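Skolta Tide Map, reviewed after one season

I help with a small group which watches oil tankers near our harbor, and since April we use Skolta, a paid map that shows ship traffic and spill reports together. Before it we had Nerno, which was free but very slow.

The map is clear and the alerts are good. I set a circle of 11 miles and received an email each time a tanker entered it. The spill reports are weaker. They come from public notices, so a small leak can appear after 4 days, and for a protest or a hearing this is too late.

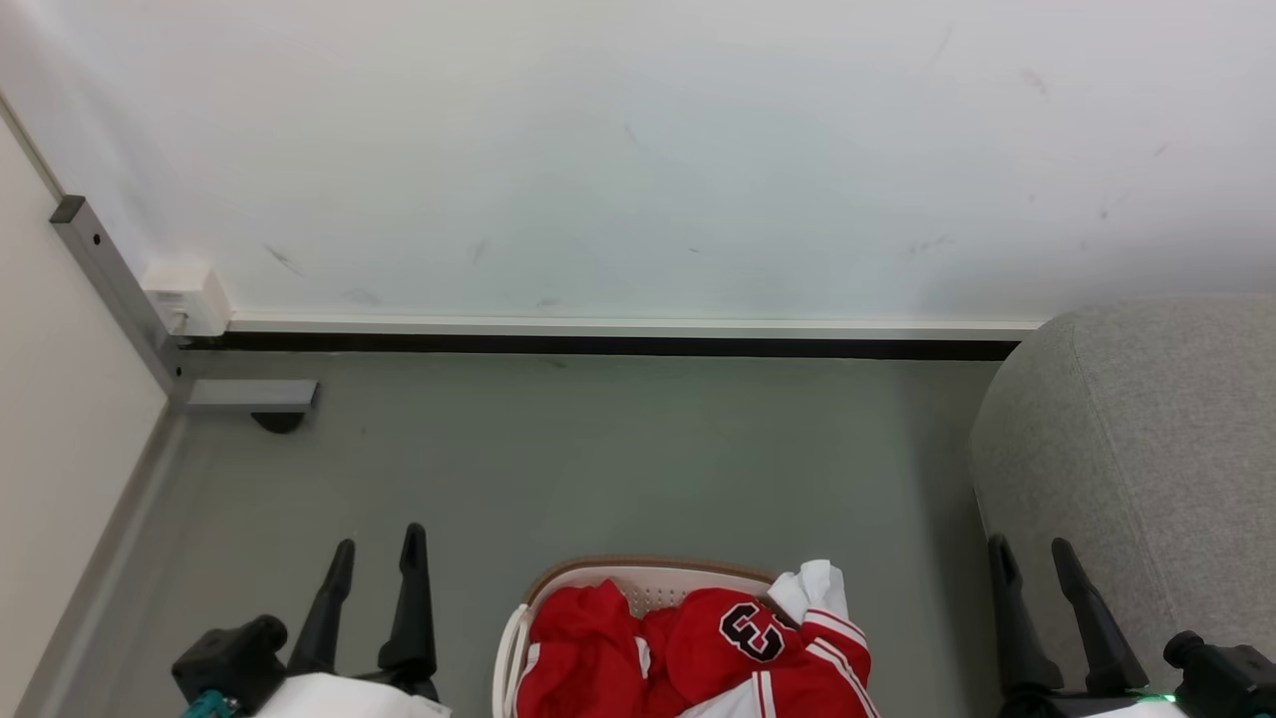

Shoaib Gondal wrote to me that his alerts stopped completely in July, and that support needed 32 hours to answer him. Mine did not stop, but I also waited long for an answer about exporting the data.

The price is 82 dollars for a year. For a group which shares one account I find it fair. A single person should try the free month first.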